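Quick wash
Print this page | E-mail this page
22nd October, by Isabelle Hawthorne

A quick wash is a short laundry cycle, sold as a way to save time and, less convincingly, money. Makers rarely say how little it is meant to clean.
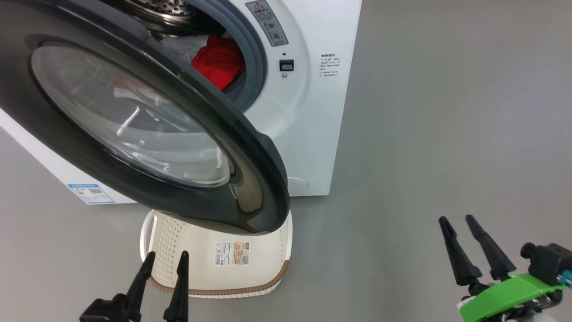

Does a quick wash use less power?
Often it uses more per shirt, as the water must be heated fast and the load kept small.

The label "14 minutes" tends to leave out filling and draining. Claims that it suits a full family load deserve doubt.
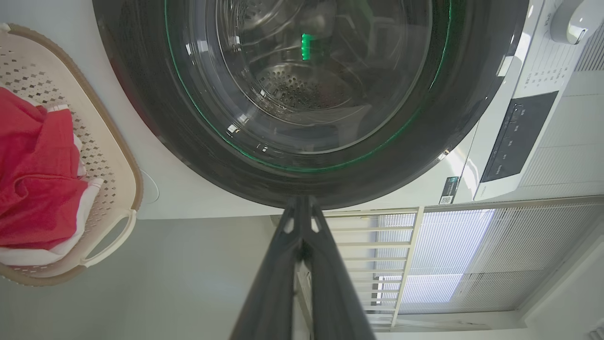

Detergent firms add to the muddle. Ureo says its liquid removes 87 per cent of stains on a short cycle, but does not say which stains.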